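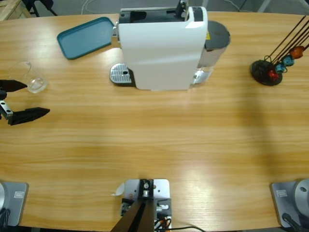 글쓴이: 팔라(Palla) 운영팀 채용 담당
게시일: 2023년 4월 25일

팔라 숲속 스파, 여름 시즌을 함께할 동료를 찾습니다

브렌들로(Brendlow) 계곡 안쪽에 자리한 온천·사우나 시설 팔라에서 새 식구를 모십니다! 올여름부터 야외 냉탕 구역과 새 증기실이 문을 열게 되어 손이 많이 필요해졌습니다. 이번에 뽑는 인원은 모두 11명이고, 스파 경력이 있는 분도, 물과 뜨거운 돌을 좋아하지만 이 일은 처음인 분도 지원하실 수 있습니다. 저희 팀에는 수영 강사로 일하던 사람, 빵집에서 새벽 반죽을 맡던 사람, 간호조무사였던 사람이 섞여 있습니다.

팔라는 어떤 곳인가요

계곡물을 끌어다 쓰는 냉탕, 장작으로 데우는 사우나, 유칼립투스 향이 나는 증기실, 그리고 누워서 나무만 바라볼 수 있는 휴게 데크가 있습니다. 손님은 뜨거운 곳에서 땀을 내고, 찬물에 잠깐 들어갔다가, 데크에서 쉬는 순서를 두세 번 되풀이합니다. 단순해 보이지만 처음 오신 분들은 언제 나와야 하는지, 얼마나 쉬어야 하는지를 많이 물어보세요. 그때 옆에서 편안하게 안내해 드리는 것이 저희 일의 절반쯤 되고, 나머지 절반은 수건과 물과 장작입니다(정말로 수건이 많습니다).

실내 휴게실과 사우나 안에서는 조용히 지내는 것이 원칙입니다. 하루 최대 입장 인원은 300명으로 정해 두었고, 성수기에도 이 숫자는 넘기지 않습니다.

모집 분야

1. 사우나 진행자 (4명)
장작 사우나에서 뢰일리(돌에 물을 끼얹어 증기를 내는 것)와 수건 바람 의식을 진행합니다. 한 회는 보통 짧게 끝나지만 더운 방에서 몸을 많이 쓰는 일이라 회차 사이 휴식이 반드시 들어갑니다. 향을 고르고 순서를 짜는 것은 진행자에게 맡깁니다. 자기만의 의식을 만들어 보고 싶은 분이라면 아주 재미있으실 거예요! 경험이 없으면 선배 진행자와 짝을 이루어 시작합니다.

2. 수질·시설 관리 (2명)
탕의 온도와 수질을 측정해 기록하고, 여과 장치를 점검하고, 문 열기 전에 불을 피웁니다. 출근이 이릅니다. 대신 안개가 걷히기 전의 계곡을 매일 혼자 볼 수 있습니다. 수영장이나 목욕장 설비를 다뤄 본 분을 우대하고, 기계실 계단을 자주 오르내리므로 이 점을 미리 생각해 주세요.

3. 안내 데스크 (3명)
예약 확인, 가운과 열쇠 전달, 전화와 메일 응대를 맡습니다. 한국어가 편해야 하고 영어로 기본 안내가 가능하면 좋습니다. 예약 프로그램은 서브리지(Cerbridge)를 씁니다. 써 본 적이 없어도 첫 주에 충분히 익힐 시간을 드립니다. 임신 중이거나 혈압약을 드시는 손님처럼 이용에 주의가 필요한 경우가 있어서, 안내문을 꼼꼼히 읽고 정확하게 전달하는 분을 찾고 있습니다.

4. 휴게 공간 및 찻집 (2명)
데크와 벽난로방을 돌며 담요와 찻잔을 정리하고, 찻집에서 간단한 수프와 음료를 냅니다. 조리 자격은 필요 없으나 출근 전까지 보건증을 준비해 주셔야 합니다. 찻집 메뉴는 계절마다 바뀌고, 직원 시식회에서 나온 의견이 꽤 많이 반영됩니다. 지난겨울의 생강배숙도 그렇게 들어갔습니다.

근무 조건

- 근무 시작: 6월 초 (교육 기간 포함, 교육 기간에도 급여는 같습니다)
- 계약: 시즌 계약으로 시작하며, 가을에 서로 원하면 상시직으로 전환할 수 있습니다
- 근무 시간: 주 40시간 또는 주 20시간 중 선택. 사우나 진행자는 주 20시간 근무를 먼저 권해 드립니다
- 휴무: 주 2일, 근무표는 미리 공지합니다
- 급여: 분야와 경력에 따라 다르며 면접 전에 서면으로 금액을 알려 드립니다
- 4대 보험 가입, 연장 근무 시 수당 지급

함께 드리는 것

근무일에는 따뜻한 점심이 나옵니다. 영업이 끝난 뒤에는 직원도 사우나와 냉탕을 쓸 수 있고, 쉬는 날에는 동반 한 사람과 함께 무료로 입장할 수 있습니다. 읍내에서 올라오는 직원 셔틀이 오전과 저녁에 다니며, 먼 곳에서 오시는 분께는 기숙사 방을 안내해 드립니다. 기숙사는 2인실이고 방 수가 넉넉하지 않으니 필요하시면 지원서에 꼭 적어 주세요.

교육은 카즐라우스키에네(Kazlauskienė) 사우나 학교의 과정으로 진행합니다. 나뭇가지 다발 다루는 법, 증기와 호흡의 기본, 더위로 어지러운 손님을 돕는 법까지 배우고 교육비는 전액 저희가 부담합니다. 작년에 이 과정을 들은 데스크 직원 한 분이 그대로 진행자로 옮겨 가기도 했습니다. 분야를 바꾸어 보고 싶은 분께도 길이 열려 있습니다.

이런 분이면 좋겠습니다

- 처음 보는 사람에게 먼저 인사를 건네는 것이 어렵지 않은 분
- 조용한 목소리로도 할 말을 분명히 하는 분
- 비가 오는 날에도 바깥일을 할 수 있는 분 (냉탕은 비 오는 날이 더 좋다는 손님이 많습니다!)
- 주말과 공휴일 근무가 가능한 분
- 만 18세 이상, 국내 취업에 제한이 없는 분

사우나 진행자와 시설 관리 분야는 응급처치 교육 이수증이 필요합니다. 아직 없으시면 합격 후 교육 기간에 함께 받으시면 됩니다. 심장 질환이나 혈압 문제로 더운 환경이 부담되는 분은 데스크나 찻집 분야로 지원하시기를 권합니다.

지원 방법

정해진 양식은 없습니다. 이력서 한 장과, 물이나 더위나 쉼에 얽힌 짧은 이야기를 자유롭게 써서 보내 주세요. 동네 목욕탕 이야기도 좋고, 여행지에서 들어간 호수 이야기도 좋습니다. 글솜씨는 평가하지 않습니다. 사진은 붙이지 않으셔도 됩니다.

우편이나 방문 접수 모두 가능합니다. 봉투에 공고 번호 2602와 희망 분야를 적어 팔라 운영팀 앞으로 보내시거나, 영업시간 중에 안내 데스크에 맡겨 주세요. 두 분야까지 함께 지원하실 수 있고, 이때는 먼저 원하는 쪽을 앞에 써 주세요. 접수는 분야별로 자리가 찰 때까지 받습니다.

전형 절차

서류를 읽은 뒤 한 분 한 분께 결과를 알려 드립니다. 면접은 시설을 같이 걸으면서 이야기하는 방식이고, 편한 신발이면 충분합니다. 그다음 반나절 체험 근무가 있으며 체험 근무에도 시급을 지급합니다. 체험을 마치면 수영복으로 갈아입고 탕을 이용하고 가셔도 됩니다. 수건은 저희가 드릴게요.

자주 받는 질문

문신이 있어도 되나요?
됩니다. 손님도 직원도 제한이 없습니다.

차가 없는데 다닐 수 있나요?
네, 셔틀 시간이 근무표와 맞추어져 있습니다. 시설 관리 새벽조만 예외여서, 이 조에는 기숙사 방을 먼저 배정합니다.

학생도 지원할 수 있나요?
주 20시간 근무라면 가능합니다. 시험 기간은 미리 말씀해 주시면 근무표에 반영합니다.

작년에 떨어졌는데 다시 지원해도 되나요?
물론입니다! 지금 팀에도 두 번째 지원에 합격한 동료가 있습니다.

더 궁금한 점은 안내 데스크로 문의해 주세요. 채용 문의라고 말씀하시면 운영팀으로 연결해 드립니다.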